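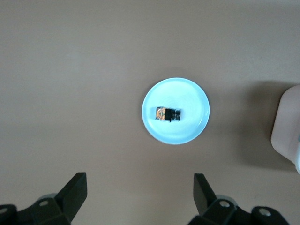 Karthikeyan Venkataraman schreibt zum Beitrag über Klarspülerdosierung, die Angabe der Gesamthärte reiche für die Beurteilung von Belägen auf Spülgut nicht aus. In seiner Küche liege das Nachspülwasser nach der Enthärtung stabil unter 4 °dH, trotzdem zeigten Gläser und dunkles Geschirr nach dem Trocknen weiße Ränder. Eine höhere Dosierung des Klarspülers habe daran nichts geändert, auf den Gläsern seien lediglich zusätzlich Schlieren aufgetreten. Ob die Redaktion den Salzgehalt bewusst ausgeklammert habe?

Bewusst nicht, der Abschnitt war der Kürzung zum Opfer gefallen. Er wird an dieser Stelle nachgetragen und um die Messwerte aus dem Standort Ruawai ergänzt.

Enthärtung und Entsalzung

Ein Enthärter mit Kationenaustauscher in der Natriumform tauscht Calcium und Magnesium gegen Natrium. Die Härte sinkt, der Gehalt an gelösten Stoffen bleibt praktisch gleich. Verdunstet ein Tropfen enthärteten Wassers auf der Oberfläche, bleibt der gesamte Rest zurück: Natriumhydrogencarbonat bzw. Natriumcarbonat, Chlorid, Sulfat, dazu die Kieselsäure, die vom Kationenaustauscher nicht erfasst wird. Der Rückstand ist überwiegend wasserlöslich und lässt sich mit einem feuchten Tuch abnehmen. Kalk lässt sich auf diese Weise nicht entfernen. Die Unterscheidung ist also ohne Labor möglich, sie wird im Betrieb aber selten vorgenommen, und in den Störungsmeldungen steht anschließend pauschal »Kalk«.

Maßgeblich für das Trocknungsbild ist die elektrische Leitfähigkeit des Nachspülwassers. Sie ist ein Summenparameter und sagt nichts über die Zusammensetzung aus, lässt sich dafür mit einem Handgerät vor Ort bestimmen. Zu beachten ist die Temperaturkompensation. Wird heißes Wasser aus dem Boiler ohne Kompensation gemessen, fällt der Wert deutlich zu hoch aus. Proben sind im geschlossenen Gefäß abzukühlen, bezogen wird auf die in den Unterlagen des Messgeräts genannte Referenztemperatur.

Messung in Ruawai

In der Spülküche Ruawai läuft eine Haubenmaschine der Baureihe Raro mit vorgeschaltetem Enthärter. Gemessen wurden 293 µS/cm im Nachspülwasser bei unauffälliger Härte. Der Rohwasserwert wich davon nur im Rahmen der Messunsicherheit ab. Das ist der zu erwartende Befund: Der Enthärter arbeitet einwandfrei und ist für die vorliegende Beanstandung dennoch das falsche Gerät.

Anschließend wurde eine Teilentsalzungspatrone vom Typ Edel eingesetzt. Teilentsalzung entfernt in erster Linie die an Hydrogencarbonat gebundenen Härtebildner. Das Wasser wird dabei leicht sauer, die frei werdende Kohlensäure gast im Boiler zum größten Teil aus. Chlorid, Sulfat und Natrium bleiben im Wasser. Für Porzellan genügte das Ergebnis in Ruawai, für Gläser nicht. Bei Trinkgläsern und poliertem Besteck ist in der Regel Vollentsalzung über Mischbettpatrone oder eine Umkehrosmose erforderlich. Die Mischbettpatrone ist in der Anschaffung günstig und im Verbrauch teuer, bei der Osmose verhält es sich umgekehrt. Wer über die Auslegung entscheidet, benötigt daher den tatsächlichen Tagesverbrauch der Nachspülung und nicht den Katalogwert der Maschine.

Der Beobachtungszeitraum betrug vier Wochen. Eine Aussage zur Standzeit der Patrone ist daraus nicht abzuleiten.

Suche
Suchbegriff eingeben
Suchen

Vorgehen bei Belägen

Vor jeder Änderung der Dosierung ist die Art des Belags festzustellen. Geprüft wird an trockenem Spülgut, das nicht nachpoliert wurde.

Löst sich der Belag mit Wasser, handelt es sich um Salzrückstände. Maßnahme: Leitfähigkeit messen, Aufbereitung prüfen. Auch ein undichtes Regenerierventil am Enthärter kommt in Frage, in diesem Fall liegt die Leitfähigkeit des Weichwassers über der des Rohwassers.

Löst sich der Belag erst mit verdünnter Säure, liegt Kalk vor. Maßnahme: Härte nach dem Enthärter messen, Salzvorrat und Regenerationsintervall kontrollieren, Maschine entkalken. Die Säure ist vor der Wiederinbetriebnahme vollständig auszuspülen und darf nicht mit chlorhaltigem Reiniger in Berührung kommen.

Färbt sich der Belag mit Iodlösung blau bis violett, handelt es sich um Stärke. Ursache ist meist eine zu geringe Reinigerkonzentration, eine zu kurze Kontaktzeit oder ein verlegter Spülarm. Eine Grundreinigung mit erhöhter Konzentration beseitigt den Aufbau, die Ursache bleibt davon unberührt. Die Iodprobe wird nur an Musterteilen durchgeführt, die danach gesondert zu reinigen sind.

Bleibt der Belag in allen Fällen bestehen, ist an Silikat oder bei Gläsern an Glaskorrosion zu denken. Letztere ist kein Belag, sondern eine Veränderung der Oberfläche und nicht umkehrbar. Weiches Wasser in Verbindung mit hoher Alkalität begünstigt sie. Bei Umstellung auf Vollentsalzung sollte deshalb die Reinigerdosierung neu eingestellt werden.

Zum Klarspüler

Tenside im Klarspüler setzen die Oberflächenspannung herab, das Wasser läuft als Film ab. Die Menge des verbleibenden Wassers wird geringer, sein Salzgehalt nicht. Überdosierung führt zu Schaum im Tank, Druckabfall an der Umwälzpumpe und Schlieren auf Glas. Die von Herrn Venkataraman beschriebene Beobachtung entspricht diesem Bild. Nach einer Rücknahme der Dosierung sollte die Maschine etwa fünf Minuten mit leerem Korb betrieben werden, bevor das Ergebnis beurteilt wird.

Messprotokoll

Das Protokollblatt in Prellis enthält seit dem Update vom 16.2.26 ein eigenes Feld für die Leitfähigkeit, getrennt nach Rohwasser und Nachspülwasser. Ältere Blätter können weiter verwendet werden, die Werte sind dann unter »Bemerkungen« mit Angabe der Probentemperatur einzutragen. Messwerte ohne Temperaturangabe werden in der Auswertung nicht berücksichtigt. Der Beitrag zur Umkehrosmose einschließlich Konzentratableitung ist für Juni vorgesehen.

Rundbrief > Spültechnik > Wasseraufbereitung

Ausgaben Themen Protokolle Kontakt Abmelden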